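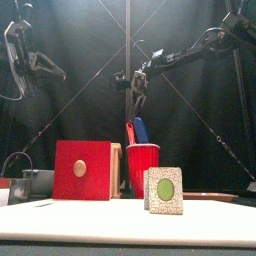 May
Staff operator's diary, teleoperation room, Pallurham

Began at half past seven. The morning was given to the utensil task, which the schedule lists as the third of the household group. The operator's instruction is one sentence long: take the utensils from the red cup, one at a time, and place them on the wooden tray. The written procedure that accompanies that sentence runs to four pages, and I spent the first part of the session reading it again with the door closed.

The station was checked before power was applied to the arms. Both leader handles returned to their rest positions without drift. The left follower was parked high, fingers open, and remained there for the whole of the first block. The procedure for this task calls for the right arm alone. I recorded the parked position in the station log and initialed it.

The red cup presents a difficulty which I had underestimated when I reviewed the task last month. The two handles stand close together, and the approach from above brings the fingers over both of them. On the screen the red handle and the blue handle seem well separated. At the leader handle, with the wrist turned as the procedure directs, they do not. I found that I was slowing down over the tops of the handles on every attempt, waiting there, and then descending. The reviewer at Debnath has asked us in the past to avoid such pauses, as the policy learns to wait in the same place and sometimes does not leave it. I shall have to practice the descent until it can be made in one motion.

Of the first ten attempts, I marked six as acceptable. Two were discarded when both handles were taken together, one when the cup tipped, and one when I released the trigger too early and the blue utensil fell short of the tray. The last of these was my own inattention. I have entered it as operator error and have not blamed the latency, which was within limits all morning.

At ten o'clock the second block began. I changed the order and took the blue handle first. It is the wider of the two and rounded at the top, and the fingers close on it with less certainty than I would like. It is better to come down a little lower than feels natural and to close slowly. When I did so the lift was steady and the other handle stayed where it was. I have written this into the margin of the procedure in pencil and will propose it as an amendment. The present text says only "grasp near the top," and a new operator reading it would do what I did in the first block.

There was a discussion before lunch on the subject of corrections. The Vukeo guidance, which our section adopted when the station was commissioned, permits an operator to correct a poor grasp within the same demonstration, provided that the correction is deliberate and the task is finished. My own practice has been to discard such demonstrations and begin again. I was asked to justify this and could not do so to anyone's satisfaction, including my own. A policy trained only on clean attempts has never seen a slipped handle, and so has no means of recovering from one. It was agreed that for the remainder of the project a fixed share of corrected demonstrations will be kept and labeled as such. I accept the decision. I expect that it will take me several days to stop reaching for the discard pedal whenever a grasp goes wrong.

The count stood at 673 accepted demonstrations for the utensil task at the noon entry. The target is 1000. The household group as a whole has reached 3411, counting all operators at both stations, and that figure passed the 3000 required for the first training run some time ago. The run was held back at the request of Clokotden, who wished the tile task to be brought up to the same standard as the others before any results were reported. I believe this was the right request, although it has meant a long period in which we have produced demonstrations and seen nothing come of them.

The afternoon was less satisfactory. I resumed at one o'clock and found my hand tired from the trigger. The fatigue rule allows fifty minutes at the handle and then a break, and I had kept to it in the morning, but I doubt that the rule takes proper account of tasks in which the fingers must be closed gradually. Pushing a box or turning a tile asks little of the index finger. Lifting one utensil away from another asks a good deal. I have asked that the rotation be arranged so that no operator has the utensil task in both the morning and the afternoon.

At half past two I moved to the box with the wooden knob, which is to be the fourth task in the group and has no procedure as yet. My assignment was to attempt it without instructions and to write down what I did. I made a dozen trials. The knob is round, and the fingers meet it well when they come from the front with the wrist held level. They do not meet it well from above. The box also slides when the approach is too quick, and I can see two ways of dealing with this. The left arm might be brought down to hold the box while the right takes hold of the knob, which would make it our first task for two arms in this group. Otherwise the operator might simply be trained to approach more gently. I favor the first course. It is harder to demonstrate, and my early attempts at using both handles together were clumsy, but a box that is held gives the same result each time.

I should note for my own benefit that two-handed work exposes a habit of mine. When I attend to the right arm, the left one drifts. The recording shows it plainly: the left gripper sinks a little during each reach by the right, then jumps back when I remember it. Any policy trained on those recordings would learn the sinking and the jump as faithfully as everything else. I have marked the whole set as practice and it will not enter the count.

The remaining half hour went to labels. Each accepted demonstration must carry its instruction in plain words, and I found that mine had become careless as the day went on. In the morning I had written "take the red utensil out of the cup and lay it on the tray." By the second block this had become "red to tray." I restored the full wording throughout. The labels are read by the policy along with the pictures, and the short form could as well refer to the cup or the box, both of which are red.

Powered down at a quarter to five. The arms were returned to their parked positions and the emergency stop was tested in accordance with the closing list. I have asked for a further session on the descent tomorrow, before the utensil block, with the recorder switched off.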